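Inicio | Entradas | Sobre mí | Contacto

Archivado en: Casa y otras batallas

El mantel de rayas

Compré el mantel en abril, en Pisport, una tienda de telas que siempre parece estar liquidando por cierre y que nunca cierra. Me costó menos que una pizza y, doblado, tenía un aire mediterráneo que me hizo imaginar desayunos largos con fruta cortada. En mi casa la fruta se come de pie, sobre el fregadero, pero una tela bien doblada convence a cualquiera.

Lleva tres semanas puesto y todavía no he visto encima un desayuno de esos. Lo que sí he visto es todo lo que no cabe en el armario del pasillo. Ayer me propuse vaciarlo en serio, y el mantel, que es sufrido, hizo de almacén.
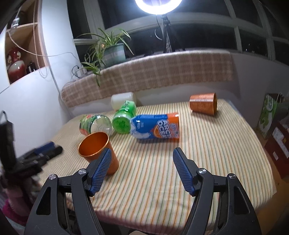 El vaso naranja, de pie; casi todo lo demás, tumbado.

El vaso metálico se queda, eso no se discute. Me lo regaló Marlies Prantl cuando se mudó y es lo único de la casa que combina con las rayas, por pura casualidad. El bote transparente también se salva, porque siempre creo que voy a guardar algo dentro. Con la botella verde tengo más dudas: lleva unos 50 días cambiando de balda sin que yo la abra.

Y luego está el paquete azul y naranja, con su dibujo de rodaja de naranja y sus letras enormes. Ifeoma Chukwu dice que lo que no se usa en dos meses se tira. Ifeoma vive en un piso con trastero.

De momento el armario está precioso. La mesa, ya tal. Las arrugas de delante pensaba plancharlas, pero la plancha está debajo de la caja de los adaptadores y esa caja le toca otro día.

Entradas recientes
- Dos cajones y un solo pelador
- La cortina que encogió
- Cosas que guardo por si acaso
- Vivir sin trastero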